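Search this site Go

Corkeck cheese

Corkeck is a semi-hard cow's milk cheese from the hill villages above Biltberg, and I've been eating it for most of my life, so take my praise with a pinch of salt. It's pale yellow inside with a thin brown rind, and a full wheel weighs 8 pounds. People up there say the name the short way, "Cork-eck," with the weight on the front.

The cheese started as a way to use up summer milk. Cows went up to the high pasture in June, the road down was bad, and milk doesn't keep. So the families pooled it, warmed it in one big kettle and pressed the curd overnight. The old recipe calls for 68 days in the cellar – I've had it younger, and it tastes like a rubber eraser with butter on it. Give it the full time and you get something nutty, a little sour, and very good with pears.
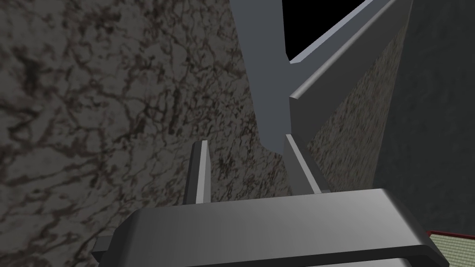
Why does Corkeck have so few holes? The curd is cut very small and pressed hard while it's still warm, which squeezes out most of the little gaps, and the cellars are kept too cool for much gas to form.

These days most of it comes from the Miettinen dairy, down in the valley, which makes about 300 wheels a month. A handful of farms still make their own and sell it at the door, usually until noon or until it's gone. I like the farm wheels better (they're saltier!), though they vary a lot and I've brought home a couple of duds.

There's also a smoked kind called Brillitz, hung over beech chips for 30 hours. It melts beautifully on potatoes. Older cooks in Biltberg won't put it in soup, where the smoke takes over everything, and I'm with them on that.

Keep a cut piece in wax paper in the warmest part of the fridge, and take it out an hour before you eat it.

Comments

hillgoat: My grandmother put Brillitz in soup every single week and we all loved it.

pantry_moth: Can you eat the rind? I always have.

rosie k: Try the farm kind with plum jam instead of pears. So good.

Last updated in June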